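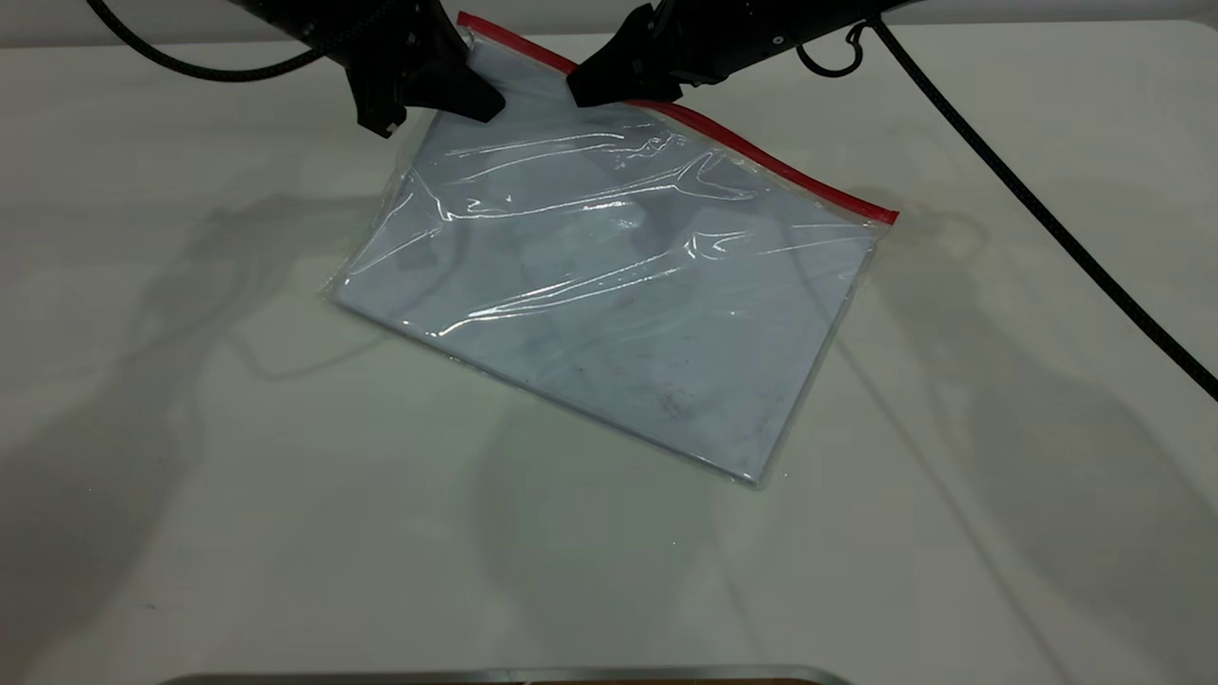
My mother kept every button that ever fell off anything, and when we cleared her sewing room in June I brought the whole lot home with me. I told my sister it would take an afternoon to sort. Well! It's now 11 February 2026 and I am still going, with a cup of tea at my elbow and the radio on low, and I can't say I'm in any hurry to finish.

I started by colour, which everybody does, and gave that up once I had 70 or so shades of navy (they all look the same after dinner anyway). Now I go by where I think they came from. School cardigans together, Dad's work shirts together, and a little group of mother-of-pearl ones from the christening gown that three of us wore and my cousin was sick on.

Zip bags have been my favourite way of keeping them. I can see what's inside, they lie flat in the drawer, and I can write on a scrap of paper and slip it in with the buttons. I did try jars first — lovely on the windowsill, hopeless when the one you want is at the bottom.

Zahira Liew from my Thursday-that-moved knitting group has asked for anything green, as she's finishing a cardigan for her grandson and he is very particular about dinosaurs. I've put aside five for her, and a toggle she may or may not want.

If you've got a tin like this at the back of a cupboard, do get it out and have a rummage. And if anyone recognises a brass button with an anchor and a tiny crown, please leave me a comment, as neither my sister nor I can remember a single sailor in the family.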